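Notebook, January
Hand-held demos: snack sorting, second batch

Morning

Comfort Ackah wants packets moved from the pile into the orange tray, two grippers, one per hand, free order. I said fine, but I don't believe free order will train into anything. Last time on the Fulia set we let people choose and got 166 demos that all did something different in the first 2 seconds. Comfort says variety is the point. We'll see what Gajdoš makes of it when he runs the training.

Wrappers are my other worry. The foil pouch is crumpled and shiny and the red ones look alike from the wrist view. Left gripper going in on a red wrapper with the tray still empty, small green thing already in the right one:
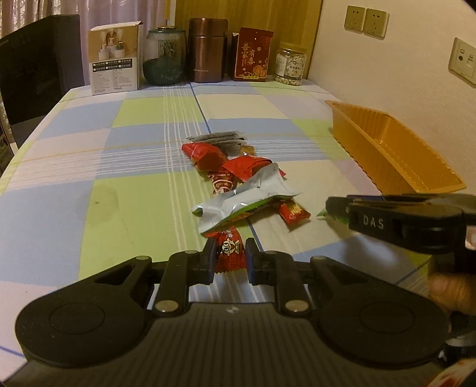
Things I don't trust yet

Finger width. A person feels a thin packet slip and squeezes again. None of that gets logged, only the opening. The arm will copy the opening and miss.

Tablecloth. All checks. Comfort likes it because it looks like a home. I want the same task on the plain cloth before anyone claims it transfers.

Count. Verkton's sheet says 958 usable episodes so far. I opened 9 at random and would throw out 3: one had both hands reaching for the same packet, two ended before release. Who is marking these usable?

To do

Fixed-order run, same packets, same tray.
Ask Sollska if grip force can be logged at all, or drop the claim from the report.
Recheck the time sync between left and right. I asked in the fall and got "should be ok".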